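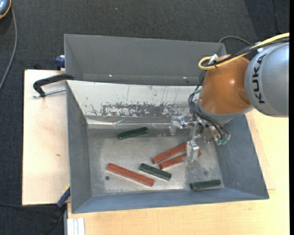 A KUKA arm with a metal gripper works over a bin of red and green bars at the Uvcombe shared workshop.

Uvcombe workshop's robot arm still needs a hand

A shared workshop in Uvcombe says its second-hand robot arm can now pick parts out of a bin without being told where they are. Members have been invited to see it in November. It may be wise to keep expectations modest.

The project, which the workshop has named Gukon, has so far cost $1,327 in fittings, hoses and timber. That figure leaves out the arm, which came through a local machinery dealer, Levchenko, on terms the workshop did not want to discuss. It also leaves out the power bill, and the floor space, which used to hold two lathes.

According to a progress note on the workshop's website dated 2026-10-23, the arm completed 727 picks over the past month. The note does not say how many were attempted. Asked for that number, the workshop replied that early runs were not logged in a way that made the comparison fair. A success rate with only the successes in it is not much use to anyone deciding whether to put in more money.

The test itself is a gentle one. The parts are plain rectangular bars in green and red, lying on the floor of a grey metal bin with plenty of bare metal between most of them. A tougher trial would be a full bin, with bars stacked and jammed into the corners, where a gripper has to get its fingers in beside the wall. The workshop says that is planned. It said the same in its last update.

Bin picking has been done in factories for years, and the workshop does not claim otherwise. Its argument is that a group of hobbyists can do it on a small budget, using software written by members and released under the name Dakia. The code is free to download. The instructions stop after the chapter on calibration, and the page for the gripper says only "coming soon".

There is also the matter of what the arm is for. The original proposal talked about sorting offcuts for members, a job that currently takes a couple of people part of an afternoon. Offcuts come in every shape and colour. Moving from matching bars to that kind of mess is a big step, and the progress note does not mention offcuts at all.

Some 100 people have put their names down for the November showing, which will run in small groups behind a barrier. The workshop has agreed to let visitors place the bars in the bin themselves. It has not said whether misses will be counted this time.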